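Latches, Bolts and Little Doors

My grandpa's shed in Didport had six doors if you counted the cupboards, and I loved shutting every one of them. Click! Clunk! I still like that sound, so let's talk about how doors stay closed.

What does a latch do?

A latch holds a door or lid shut until someone moves it. A bolt is even simpler - it's a bar that slides across into a loop or a hole. Push the door all you like, the bar is in the way.

You can practice on a wooden lock box, the kind with brass latches and colored doors. The yellow door on mine has a brass bolt, and the red and blue panels have latches.

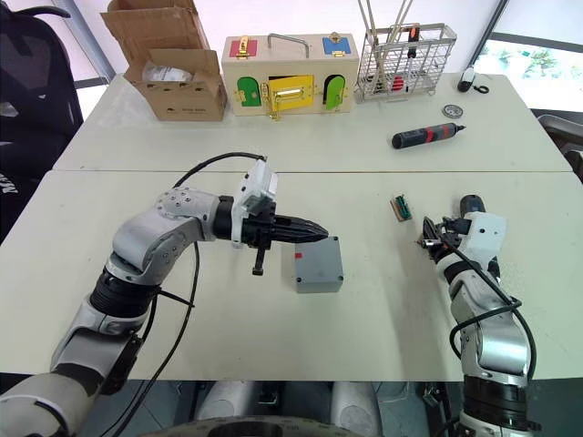 Try it at home

Find a door with a bolt (ask a grown-up first). Slide it slowly and watch where the end of the bar goes. Then draw it open and draw it shut!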